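I went to the Mindance open day in July to see their two-armed kitchen robot, the Clistov, have a go at fruit. Hiba Smadi ran the demo and let us crowd in close! 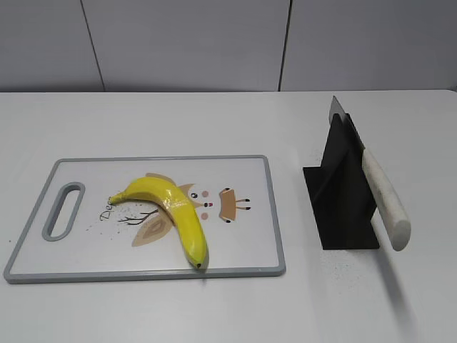

One banana, one board, one knife in its stand.

I loved the setup – simple stuff you'd find at home. The arms are bulkier than I expected, and I'd want a lot more counter space.

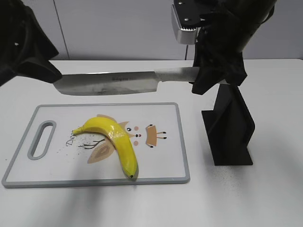 The talk lasted 28 minutes, with plenty of time for questions. Four stars from me, and I'd go again.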